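Supplement and Meal Replacement Safety Checklist, with Comments
Sterkcombe Weight Management Program
Completed December 24, 2023
Products checked: Jirix powder, Folus capsules, Tsuji tea

1. Is every ingredient listed with an amount?
Jirix: Yes.
Folus: No. Four plant extracts are lumped together as a "blend" at 600 mg. That could be nearly all of one and a pinch of the rest. Marked FAIL in June for the same thing, and the label hasn't changed.
Tsuji: Partly. Senna is on the side panel in very small type. Senna is a laxative. Whatever the scale says after a week of it, that isn't fat.

2. Is caffeine stated per serving?
Jirix: None listed.
Folus: No. Green tea extract is in the blend, so I assume there is some. Members on blood pressure medicine should not start these until a pharmacist has seen the label.
Tsuji: 60 mg a cup. Fine for most adults, less fine at bedtime, when the box tells you to drink it.

3. Is it stored closed, dry and out of reach of children? 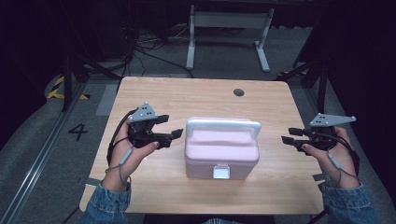 Pink storage box with carrying handle and front latch.

A latch is not a child lock. Any box a toddler can open goes on a high shelf or in a locked cabinet. Keep capsules in the bottle they came in, so the lot number and expiration date stay with them. Weekly pill sorters are handy but I would not use one for a product we already can't identify. PASS for the program office, not checked in members' homes.

4. Does the daily plan provide enough food?
Jirix: The "fast start" page has people on three shakes and nothing else, which comes to 600 calories. FAIL. No one should eat that little without a doctor following them. The back page says "consult your physician" in gray print, and I don't count that as supervision.
Folus: No meal plan supplied.
Tsuji: Same. 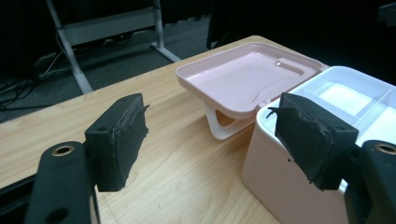
The Jirix leaflet also claims 3,000 people "saw results." It doesn't say what results, how long they lasted or how many people dropped out. I wrote to ask and got a coupon for 15 percent off.

5. Are stop-use warnings clear?
Jirix: Yes, dizziness and fainting are both there.
Folus: No mention of liver problems. Dark urine, yellow eyes or pain under the right ribs means stop and call a doctor the same day.
Tsuji: Says not to use for more than a week, then sells a month's supply.

6. Result
Jirix: Allowed as one meal a day, fast start page removed.
Folus: Not allowed at meetings.
Tsuji: Not allowed. Plain tea is cheaper.

Open item: updated Folus label, requested twice.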